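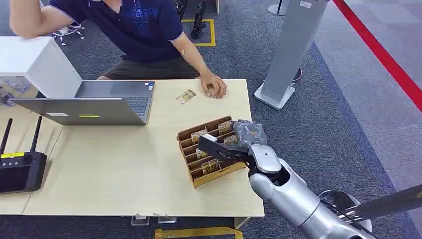

Capítulo 4
¿Pueden ya las máquinas ocuparse de las tareas corrientes?

4.1 Una pregunta mal repartida

Cuando se pregunta si un robot puede trabajar, casi siempre se piensa en una fábrica de automóviles. Allí la respuesta se conoce desde hace decenios: puede, y lo hace mejor que una persona, siempre que la pieza llegue al mismo sitio y en la misma postura. La cuestión que ocupa este capítulo es otra. Se trata de saber si una máquina puede recoger la mesa, doblar una toalla, reponer un estante o colocar bolsitas de plástico en una caja con separadores de cartón.

A una persona estas tareas le parecen del mismo grado de dificultad, es decir, ninguno. Para un robot son muy distintas entre sí, y el orden no coincide con el que propondría la intuición. Levantar un peso de varios kilos es fácil. Coger un envoltorio arrugado y transparente es difícil, y por dos motivos independientes: la cámara distingue mal sus bordes, y la forma del envoltorio cambia en cuanto la pinza lo aprieta.

4.2 El caso de la bandeja

Consideremos una bandeja de cartón dividida en ranuras estrechas. En cada ranura debe quedar de pie un paquete pequeño. El brazo lleva una pinza de dos dedos, y con ella tiene que sujetar el paquete, situarlo sobre la ranura, orientarlo y soltarlo. En la fotografía que abre el capítulo el paquete está ya entre los dedos, por encima del lado derecho de la bandeja. Obsérvese que la bandeja está colocada en diagonal sobre la mesa, de modo que el programa no puede dar por supuesto que las ranuras corren paralelas al borde.

El problema se descompone en cuatro partes, que se estudiarán por separado en las secciones siguientes:

Percepción. Localizar el objeto y el hueco de destino.
Agarre. Elegir por dónde cerrar los dedos y con cuánta fuerza.
Trayectoria. Llevar el objeto hasta el hueco sin tocar los que ya están puestos.
Recuperación. Advertir que algo ha salido mal y volver a intentarlo.

La última es la que suele faltar en las demostraciones. Un operario al que se le cae una bolsita la recoge sin interrumpir la conversación. Un robot sin rutina de recuperación sigue adelante con la pinza vacía, y cada movimiento posterior es correcto e inútil.

4.3 Qué significa «poder»

Conviene fijar el vocabulario antes de continuar. Decir que un robot puede hacer una tarea admite al menos tres lecturas: que la ha hecho una vez, que la hace casi siempre en el mismo lugar, o que la hace en un lugar que no conocía. La distancia entre la primera y la tercera se mide en años de trabajo.

El almacén de Clanham ofrece un ejemplo útil. El equipo de Flostau instaló allí un brazo para llenar bandejas de repuestos pequeños y registró 500 intentos con el mismo tipo de bolsa. Completó 400 sin ayuda. Después se cambió el proveedor de las bolsas, que pasaron a ser algo más brillantes, y en una segunda serie de 200 intentos la proporción de aciertos bajó a aproximadamente la mitad. No se había modificado nada más – ni la bandeja, ni la luz, ni la pinza.

En el hogar la variación es mayor. El prototipo doméstico Clodel, del que se hablará en el capítulo siguiente, recoge vasos en la cocina donde fue entrenado y falla con frecuencia en la cocina del vecino. Una vivienda tiene cajones que se atascan, alfombras que se mueven y objetos que aparecen cada día en un sitio diferente.

4.4 Coste del error

Queda un factor que no es técnico. En un taller, una bandeja mal llenada se aparta y se revisa. En una casa, un plato mal sujeto se rompe, y quien lo limpia es la persona que esperaba ahorrarse el trabajo. El criterio de Majumder, que se define en la sección 4.5, compara el tiempo que la máquina ahorra con el tiempo que exige vigilarla. Cuando el segundo supera al primero, la tarea no se considera automatizada, aunque el robot la termine.

Antes de pasar a esa sección, elija el lector una tarea de su propia casa y anote en qué momentos necesita corregir lo que está haciendo. La lista se usará en los ejercicios.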